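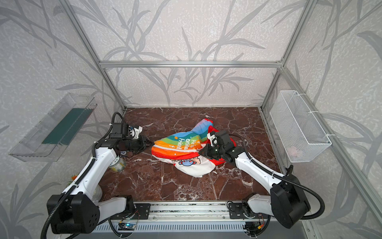 How many demonstrations does a two-arm cell need before a folding policy is worth testing? For one garment and one operator, 101 good ones was enough for us to start.

Posting that up front because it was asked twice off list. The longer reply is to this part:

> From: Lindcombe
> Date: September 2020
>
> We have 108 episodes of shirt folding from the leader arms and
> the policy still stalls at the first grasp. Do you throw out
> episodes where the operator misses and tries again? And do you
> let people look straight at the cloth, or only at the wrist
> views?

We keep the retries if the operator recovers in one move. If they poke at the cloth three or four times, the episode goes. We dropped some 12 episodes from the last batch that way, and I would do it again. A policy trained on a lot of hesitation will hesitate.

On looking: wrist views only, from the second session on. Kobina Appiah ran our first session standing next to the bay, and his grasps were clean, but he was using things the policy never gets to see. When he moved to the monitor his times doubled and the data got better.

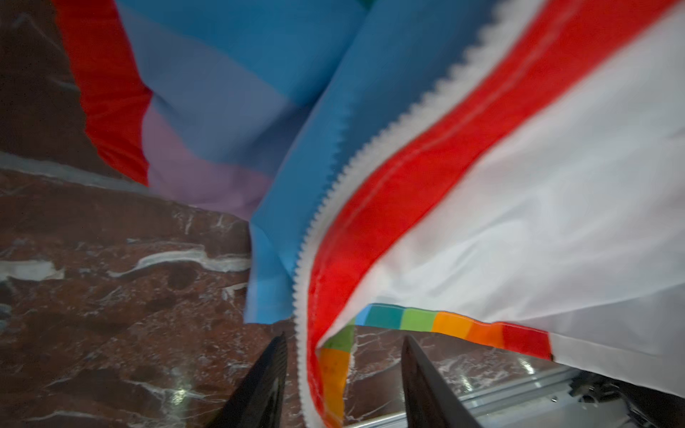 The other thing that helped was stopping before the close. We ask operators to hold the fingers open over the fold for a moment, then commit. It gives the policy a clear state to act from. Without the pause, approach and grasp run together and the gripper tends to shut early — at Kukomstead we lost most of December to that before we looked at the timing.

Two smaller points. Crumple the cloth again between episodes, and have a different person do it if you can. Also check that the left and right arms are logging on the same clock. The Mohamedi logger drifted on us and it looked just like bad operating.

I have not tried any of this with the Trunetti leader arms, so if someone has them running, please post your settings to the list.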